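Bisoddale Recreation Center Completes Setup of Plate-Handling Robot

May 6, 2023

The Bisoddale Recreation Center has completed the setup of its Tapley robot, a mobile unit that returns weight plates to storage after closing. The unit was supplied by Buladik and will enter regular overnight service this month.

Setup took 33 hours. Technicians leveled the base, replaced one drive belt and adjusted the gripper pads for rubber-coated plates. Each plate position was first worked through by hand and then entered in the Zamik control software. The arm completed 400 test lifts before the unit was accepted.

"The gripper has to be matched to the plates we own, and the hand work comes first," said Joanne Naylor, facilities manager.

Hand work on the gym floor, Bisoddale Recreation Center

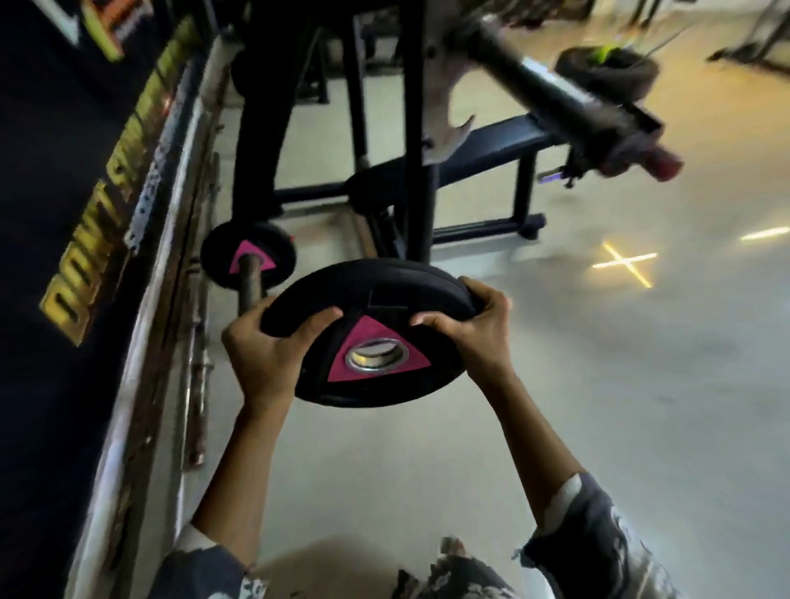
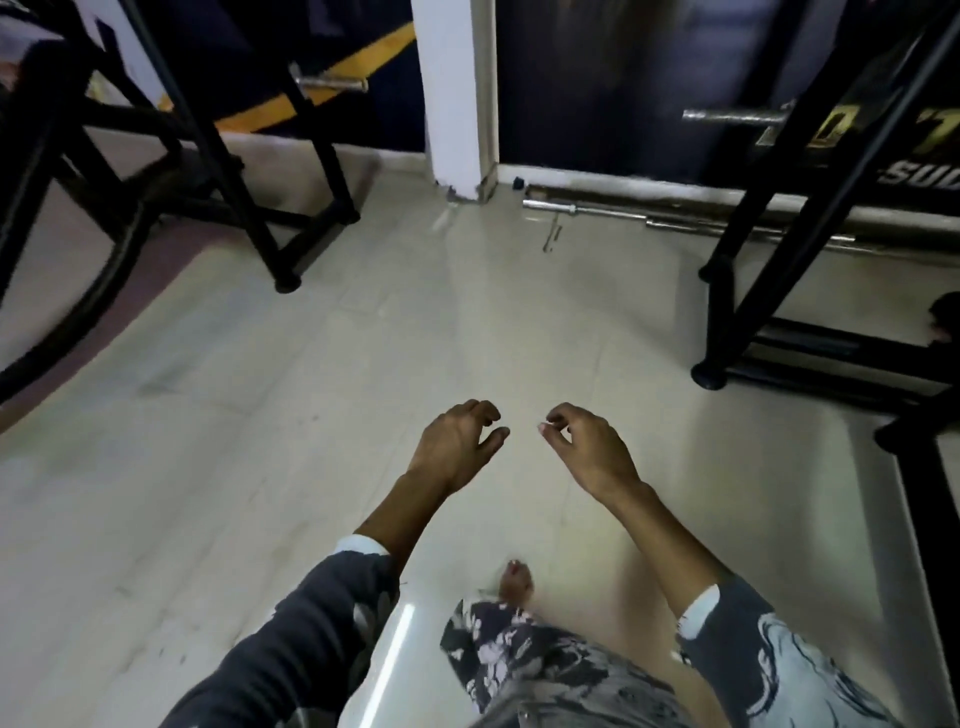
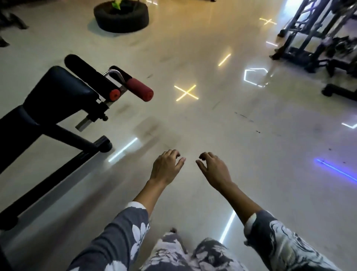
Routine care of the robot will be the responsibility of Wayne Horrocks, equipment supervisor. His schedule calls for the gripper pads to be wiped down nightly and the drive belt to be checked after every 62 hours of operation. A full service by Buladik is planned for November.

Members are asked to leave the charging area clear at closing time. Questions may be directed to the front desk at extension 1317.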